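Our year of almost buying the Lovwood building

I promised a few of you an update on the building, so grab a coffee, this one rambles.

Quick recap for anyone new. My friend Hiyori Hattori and I have been saving to buy a small commercial building together, something with a shop downstairs and an apartment or an office upstairs. Neither of us is a real estate person. She does payroll, I do translation work from my kitchen, and three years ago we had a long dinner where we decided that paying rent forever was dumb and that two half-decent savings accounts might add up to one decent down payment. That was the entire business plan!

We looked at 8 places between winter and July. Some of them I've already complained about on here (the one with the shared driveway, the one where the seller's nephew followed us from room to room). The one that got under my skin was a brick two-story in Lovwood, right on the corner across from the bus stop. Fustico had the listing. The ground floor was leased to a fabric store called Gundis, and the upstairs had been empty for a while.

Our broker was Kazuhiro Arai, and I want to say nice things about him because I'd heard so many horror stories. He grew up in Miyazaki, came over for college, sold houses for a few years and then switched to small commercial stuff, which he says is calmer. I believe him. He answered the phone at seven in the morning and never once told us a place was going fast. When I asked a silly question he'd just answer it, and then send me the page of the lease I should have read first.

And boy, did I need to read the lease. I had pictured the rent from downstairs coming in and covering most of the loan, the end. What I hadn't thought about was who pays for what. Gundis had a gross lease, so the taxes, the insurance and the roof were all the owner's problem. The rent looked great until Kazuhiro put the actual bills next to it. There was also a renewal option at a fixed rate, and it had been signed back when everything cost a lot less. They could stay for years at that number and we couldn't say boo about it. Good for them, frankly. I like that store.

Hiyori built a spreadsheet (of course she did) and we went through it on a Saturday at her place with the windows open and her kid practicing trumpet down the hall. She had a tab for vacancy, a tab for repairs and one tab just called "ugh." With the upstairs rented we came out ahead by $474 a month. With the upstairs empty we were under water by a lot more than that, and the upstairs needed wiring and a second exit before anybody could legally work in it.

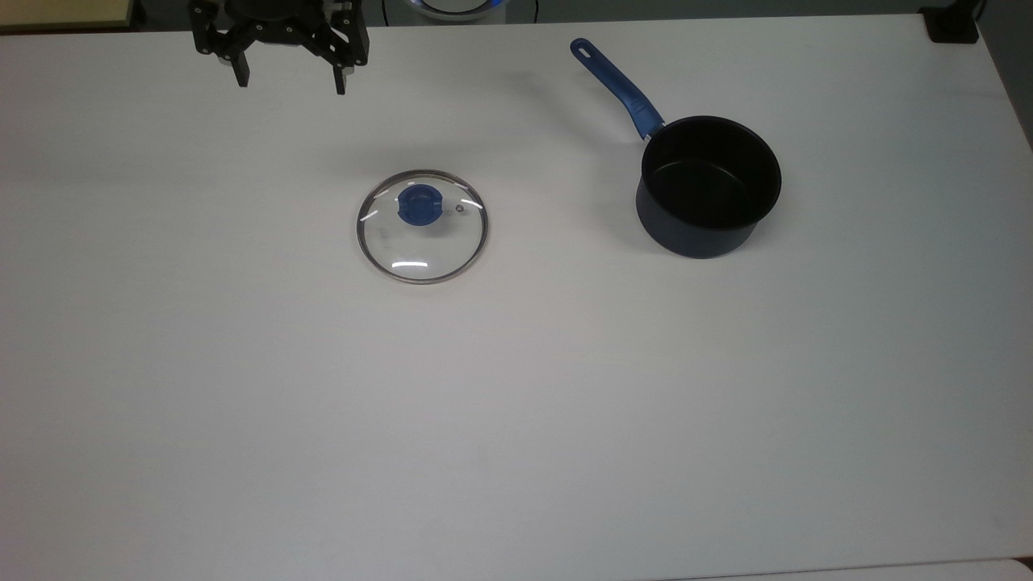
So that was a long afternoon. We went back and forth on whether $474 was a cushion or a joke. I said cushion, she said one broken boiler. Then we called Kazuhiro, and he said he wouldn't talk us into it or out of it, but he'd want the seller to come down enough to pay for the exit stairs. We put in an offer on that basis. The seller came back with a discount of $1000. On a building! I laughed so hard I had to put the phone on mute.

We let it go. I was grumpy for a week and kept taking the long way to the post office so I could look at the brickwork – very healthy behavior. Last I checked the listing was still up, with new photos and the same price.

A few things I'd pass on if you're thinking about doing this with a friend. Ask for the leases before you fall for the windows. Get the owner's real utility bills, the full year, because the summary sheet we were given left out the winter ones. And write down what happens if one of you wants out. We paid a lawyer for that part before we'd even picked a building, and it was an awkward meeting, but I'd pay for it again.

We're seeing another one next week. It's smaller, about 100 feet from a laundromat, no tenant at all. Hiyori has already started a new tab.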